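Rocha Lake is a freshwater lake and public recreation area in hill country, known for its walleye, its cold water and a campground map that has never quite matched the campground. It covers 1299 acres and is fed by Vekier Creek, which enters at the north end through a marsh that the park brochure calls "scenic" and paddlers call other things.

Geography

The lake is long, narrow and bent in the middle like a dropped coat hanger. The southern arm is deep and steep-sided. The northern arm is shallow enough that canoeists regularly get out and walk. Six islands appear on the official chart, though in a dry summer the smallest joins the mainland and has to be counted on trust.

The dam at the south end was built to power the Sumico sawmill. The mill closed, the dam stayed, and the water level is now managed for boaters, who would like it higher, and cottage owners, who would like their lawns back.

Recreation

The campground has 229 sites, divided between car camping, walk-in and group areas. Walk-in sites are reached by a gravel path of almost 500 yards, a distance that seems to grow with the size of the cooler. Reservations open in March, and the lakeside loop usually fills the same morning.
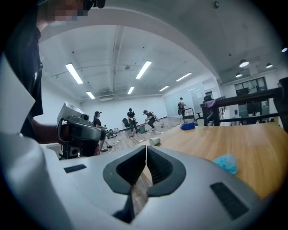 Hand-held grippers in use above a wooden floor.

Swimming is allowed at the main beach and at Zenside Point, where a rope marks the drop-off. Sailing is popular on the southern arm, where the wind comes straight down the valley until somebody raises a sail. Motorboats are limited to a no-wake speed north of the bend, a rule enforced mostly by rocks.

Fishing

Walleye and yellow perch make up most of the catch. Northern pike are present in the weed beds and are generally caught by people fishing for something else. A fishing derby is held every summer; its record book has several entries in pencil.

Wildlife

Loons nest on the two islands nearest the creek mouth, and landing there is prohibited until the chicks have left. Black bears visit the campground in late summer. Food lockers are provided at all sites, along with a printed notice on how to close them, which the bears appear to have read.

Access

The park entrance is on the east shore, at the end of the paved road. A second road is shown on older maps along the west shore. It is a streambed.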